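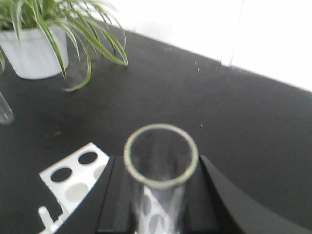 Guten Morgen. Ich spreche über Bodenproben aus Hausgärten und darüber, warum so viele Ergebnisse nicht vergleichbar sind. Grundlage ist das Projekt Clustine in Akwood, ausgewertet im Stand vom 2019-04-09. Die meisten Abweichungen entstehen vor dem Labor, beim Stechen, Mischen und Abfüllen. Ein Glasröhrchen wie das auf der Folie hat eine runde Öffnung und einen dicken Rand, und an so einem Rand bleibt feuchter Lehm beim Einfüllen gern hängen. Wir lassen deshalb vorher trocknen und sieben.

Zahlen kurz nennen, nicht vorlesen: 1422 Proben insgesamt, Einsendeschluss war Ende September. Über 20 Prozent mussten wir zurückstellen, meist wegen fehlender Angabe zur Entnahmetiefe. Tabelle steht im Handout.

Nächste Folie. Entnahme. Pro Beet 15 Einstiche, über die Fläche verteilt, Tiefe wie auf dem Begleitzettel. Alles in einen sauberen Eimer, mischen, davon die Probe nehmen. Keine verzinkten Eimer, das verfälscht den Zinkwert. Wer frisch gekalkt oder gedüngt hat, wartet mindestens sechs Wochen. Rasen und Gemüsebeet nie zusammenwerfen. Das kam in Trirnville ständig vor, die Werte lagen dann irgendwo in der Mitte und halfen bei keiner der beiden Flächen.

Pause für Fragen zur Entnahme, sonst kommen sie alle am Schluss.

Nächste Folie. pH-Wert. Teststreifen aus dem Gartenmarkt reichen für eine grobe Einordnung. Für eine Kalkempfehlung reichen sie nicht. Auf Sandboden wird oft zu viel gekalkt, das Verfahren von Grīnberga rechnet die Bodenart mit ein. Formel nur zeigen, falls Fachpublikum da ist.

Nächste Folie. Phosphor. Viele Gärten sind überversorgt, vor allem dort, wo jedes Jahr reichlich Kompost aufgebracht wird. Empfehlung: ein paar Jahre ohne Phosphordünger, dann neu messen. Diese Empfehlung wird ungern gehört, hier langsam sprechen.

Letzte Folie. Begleitzettel in der neuen Fassung, Feld für die Tiefe steht jetzt ganz oben. Exemplare liegen am Ausgang. Neue Proben nehmen wir ab September wieder an.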